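How We Look After a Gripper

A gripper can be the hand of a robot. Ours is held by a person, has two fingers, and is used to work with clothes, such as a pink sweater laid flat on a bed.

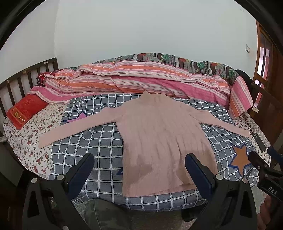 Melur Khoo asks why a robot hand needs care at all, when it never gets tired. It is a good question, Melur. A gripper does not get tired, but its parts get old. A screw can turn a little each time the fingers close. After many closings, the screw is loose and the finger shakes.

Fingers first

On each finger there is a soft blue pad. The pad holds the cloth, like the skin of your fingertip. But wool leaves small hairs on it, and then the pad begins to slip. At our workshop in Killham we clean the pads every Tuesday with a cloth and a little water. We never use soap. It leaves a thin layer, and the sleeve slides away.

We change the pads after 2,000 closings. The old pad is pulled off slowly from one corner. The new one must be pressed for 2 minutes, and you may not cheat! My colleague Noemí Palacios sings a song while she presses.

Then the screws

Before any screw is touched, the power goes off and the plug comes out. A finger of a robot does not know what is your finger and what is a sock.

Next we push each finger from side to side with the hand. If it moves, we tighten the screw until it stops, and not more. Plastic can crack.

The last test

Now the plug goes in again. The fingers open and close on a piece of old towel. We pull the towel softly. If it stays, the gripper may go back to work. If it falls, we begin again with the pads.

All this we write in a notebook. Last week I filled page 116, and there was tea on it.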